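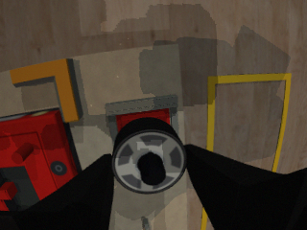 Fletov Civic Gift Box (handicrafts and sweets, boxed for official visits)

I started putting these together after helping out with a sister-city visit where the guests flew home with a pen and a fridge magnet. I was mortified! They'd brought us hand-painted bowls, and we'd brought out a plastic bag from the council front counter. So now I make gift boxes for councils, consulates, trade delegations and anybody else who has to hand something over while a local photographer says "one more, please".

The standard box holds a small glazed vase from Tudus, a woven table runner and a tin of almond sweets from Pinheiro, who also do our honey nougat at Christmas. It's all packed in shredded paper (I tried the foam stuff for a while and it got into everything, including my dog's bed). The lid has room for a crest or a city logo. Send me the artwork as a big clean file, because a logo pulled off a website comes up fuzzy once it's printed.

Price is 70 dollars a box, and the smallest order is 2. If you're doing a big conference and need more than 100, write to me first and we'll work out a colour and a delivery plan that doesn't fill my hallway again.

A few things people ask me. Yes, the sweets can go in a suitcase, but they contain nuts and egg white, and some countries are fussy about food at the border, so check the rules for wherever your guests are headed. I can swap the tin for Zememar tea if you'd like to keep it simple. Yes, the vase survives checked baggage if you leave it in its sleeve. And yes, plenty of officials have to declare gifts over a certain value. I put a plain card in every box listing what's inside and what it cost, so their staff aren't ringing yours a month later.

I don't do flags. I did them once, printed one upside down, and I still think about it at night.

Colours for the runner are navy, rust and a soft grey that looks better in person than it does on my screen. June is my busiest month by a long way, so order early if your visit falls in winter. Boxes take two weeks to make up, a little longer with a printed lid. Pick-up is free from the workshop any morning before 11, and I'm happy to courier the rest.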